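Home News Interviews Product Reviews Events Contact

Canditz Opens Its Kitchen Service to Outside Clients

Canditz, the service robotics division of Benkirane, has begun accepting applications for its dish-handling service, which is offered under the name Clullinell. The service is intended for staff kitchens, residential care homes and small catering operations. Mireille Hakim, who directs client programs for the division, met with this publication in December to discuss the terms on offer.

"We are asked most often for help at the sink," Ms. Hakim said. "A client may have a good dishwasher and still lose an hour every evening moving plates into it."

Under the standard agreement, Canditz installs one unit and trains it on the client's own tableware for 6 weeks. The monthly fee is $3,000 and covers maintenance, software and replacement of worn fingers. Each unit is assessed on 300 plate transfers before it is released for regular use. Ms. Hakim acknowledged that the assessment is demanding — two of the early units had to repeat it.
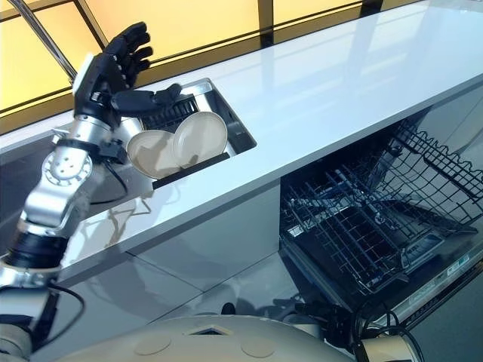 The Clullinell hand raised over the sink, with two plates in the rack and the dishwasher open.

The choice of a five-fingered hand was debated within the division. A simpler gripper would have cost less, and Ms. Hakim said that several engineers preferred one. "Plates alone would not have justified it," she said. "Our clients also have cups, ladles and lids, and they did not wish to change tools between them."

She was direct about present limits. Stacked bowls remain difficult, and stemware is excluded from the agreement. The unit does not scrape food, and a member of the kitchen staff must be on the premises while it operates.

Canditz has received 31 applications to date. Installations will be scheduled in the order in which site surveys are completed. Control software is supplied by Finesix under a separate license, the cost of which is included in the fee.

Comments

dorset_lane: Does the fee include the site survey? The article does not say.

K. from catering: No stemware rules us out, but I would like to see it with sheet pans.

plainspoon: How loud is it? Our dining room is right next to the kitchen.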